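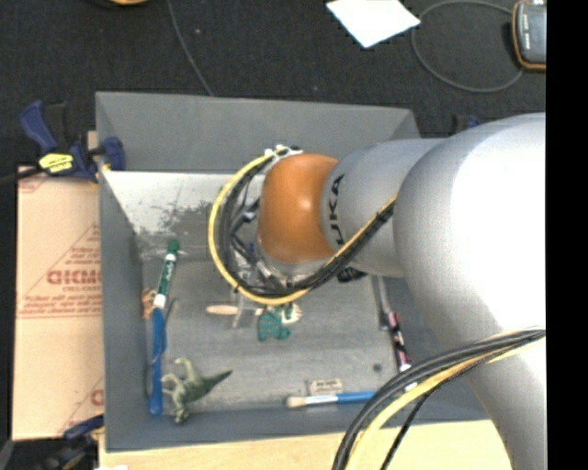
3 min read

Can a machine sort a mixed box of odds and ends yet?

Posted by Badier in Home and Workshop Help

I run the back room of a small repair and craft shop in Kesville. At the end of every day we have a grey bin of mixed stuff that needs putting back where it belongs. Paintbrushes, marker pens, hand tools, and the small toys that children leave behind or that come in for mending. It takes one of us the best part of the evening to go through all the bins, and it is dull work.

My brother-in-law says robots can do this now and I should stop paying somebody for it. I have seen arms in factories doing the same weld all day, but that is a different job. What I want is for the thing to reach into a bin, take out one item, know what it is and put it in the right tray. It does not have to be quick. It can run overnight.

Is that possible at a price a small shop could think about? And if not the whole job, is there a part of it that would work? We have 400 bins a year to get through, if that helps. Power and floor space are not a problem.

Finn Wunderlich
Accepted answer

Partly, yes. I worked for two years at a packing firm where we tried this with returned goods, so I can tell you what went well and what didn't.

Recognising the items is mostly solved. A camera over the bin and a decent bit of software will tell a paintbrush from a marker nearly every time, as long as it has been shown enough of both. Soft toys and odd-shaped rubber ones are harder, but you can have a tray for "don't know" and look through that yourself in the morning.

Picking up is where it gets slow. These are the things that gave us trouble:

Long thin items lying flat on the bottom. A brush is easy if the handle is clear. If something is resting on the metal part, or the handle runs along the wall, the fingers have nowhere to go.

Anything close to the sides. A bin with tall sloping walls is bad for this, as the wrist hits the wall before the fingers reach the floor. A wide shallow tray is much better. We changed ours and it did more good than any of the software updates.

Pens standing up against a wall. Easy for you and me, awkward for an arm that expects to come straight down.

Bins that move. When a finger catches the side, the whole bin shifts and every position is wrong after that. Clamp it to the table. Ordinary bar clamps will do.

Cables on the arm itself. Leave enough slack for the wrist to turn, then check it doesn't catch on the bin.

If I were you I would measure before buying anything. Take 100 items out of your own bins, lay them in a shallow tray with space between them, and see how many you can pick up using only kitchen tongs, coming from directly above. It's a crude test but it gives you a fair idea. The ones you struggle with are the ones the arm will drop.

On price, a big industrial arm is more than you need, even second-hand. You would want a small one that can safely work near people, plus the camera, the gripper and somebody to set it up. The setting up cost us more than the arm did. For 400 bins a year I doubt you would get the money back, but you know your wages and I don't.

Tresport

No. Save your money and buy dividers. If every bench has one pot for brushes and one for pens then there is nothing to sort. We did that in August and the evening tidy is down to nearly nothing.

Bernd Stöcker

I agree with most of what Finn wrote, though I would be a bit more hopeful about the gripper. Two plain fingers are still the usual choice, but softer ones that bend around the item are a lot better on toys. They are worse on thin metal rods and small flat blocks, so for a mixed bin like yours you might end up swapping between two grippers – and that means more to go wrong at three in the morning with the shop shut.

Also think about what happens after the pick. Dropping a marker in a tray is fine. Putting a wet brush bristles-up in a jar is another job altogether, and I have not seen a machine do it well outside a demonstration. If your trays can be "brushes, any way round", you are in much better shape.

There is a training workshop in Steinbach that lets small firms bring in a box of their own parts and try them on an arm for a morning. Ask whether they still do it, and take your worst bin along, as it comes at the end of the day.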